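4 min read

We use cookies to remember your settings and see which pages get read. Accept all | Manage choices

Getting sticky stuff off a wooden table without ruining it

I've wrecked one table in my life and it was entirely down to impatience. A jar label had glued itself to the top, I went at it with a metal scraper, and I ended up with a pale gouge the length of my thumb. So this is what I do now, and it's slower, and I'm much happier with the results.

First, find out what finish you've got. Put a drop of water somewhere out of sight, under the lip or on the inside of a leg, and go and make a cup of tea. If the drop is still sitting there in a bead when you get back, the wood is sealed and you can be fairly bold. If it has sunk in and gone dark, it's probably oiled or waxed (or bare!) and you need to go easy on anything wet.

For tape and label residue I start with the hairdryer on its lowest heat, held a hand's width away and kept moving the whole time. Then I push at the edge with an old loyalty card. My Hallum garden centre one has gone soft at the corners and is perfect for it. Roll the gum up into little balls with your fingertip and pick them off. Don't rub, you'll only spread it.

If there's still a tacky patch, a dab of cooking oil on a soft cloth, left for 11 minutes (I set the oven timer to ten once and it wasn't quite enough, so 11 it is) and wiped off along the grain. After that a wrung-out cloth with the tiniest bit of washing-up liquid, and dry it straight away with a tea towel.

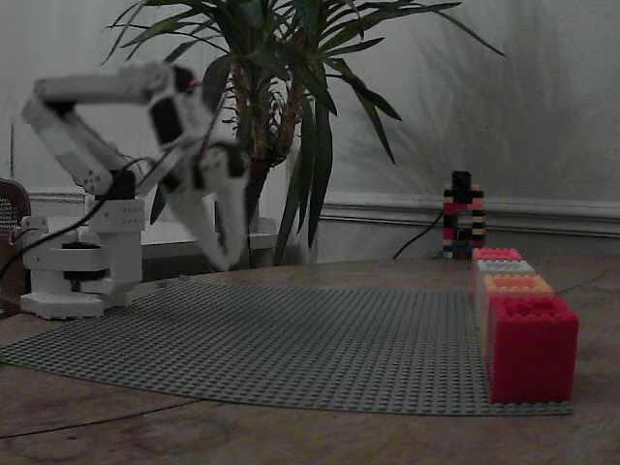

Candle wax is the other big one. People reach for the iron and brown paper, which is lovely on a tablecloth but makes me nervous on wood, as the heat can leave a cloudy mark. I put a few ice cubes in a freezer bag, sit it on the wax until it goes brittle, and flick it off with the same card. Coloured candles sometimes leave a faint stain behind and I've never found a cure for that apart from a light sand and a re-wax.

Speaking of wax, I was using a tin called Stamesine for years, mostly for the smell. I've since gone over to Erance, which is softer and goes on with an old sock. Thin coats! Leave it overnight, buff in the morning, and do it again if the wood still looks thirsty. I do mine in November before everyone descends on us, and again in spring if I remember.

White rings from mugs: a soft cloth and a bit of the same wax, rubbed in small circles, will shift the fresh ones. Old ones are stubborn and I've learned to put a fruit bowl on them.

And felt pads under anything heavy that lives on the table. I bought a pack of 100 and we're still working through it, they've gone under lamps, the bread bin, the radio, everything.

Get my household tips by email, twice a month. Enter your address to sign up. Unsubscribe whenever you like.

Comments

oldpinetable: The freezer bag trick worked on red candle wax, thank you. Bit of pink left but you'd have to know where to look.

Mags_at_17: Does the oil leave a dark patch on unsealed wood? I've a waxed oak one from Ouazzani and I'm scared to touch it.

Reply from the author: It can do, so I'd skip the oil on that. Try the hairdryer and card first, then a little wax on a cloth to lift the rest.

teatowelqueen: Fruit bowl over the mug ring. We've got a whole table of fruit bowls here.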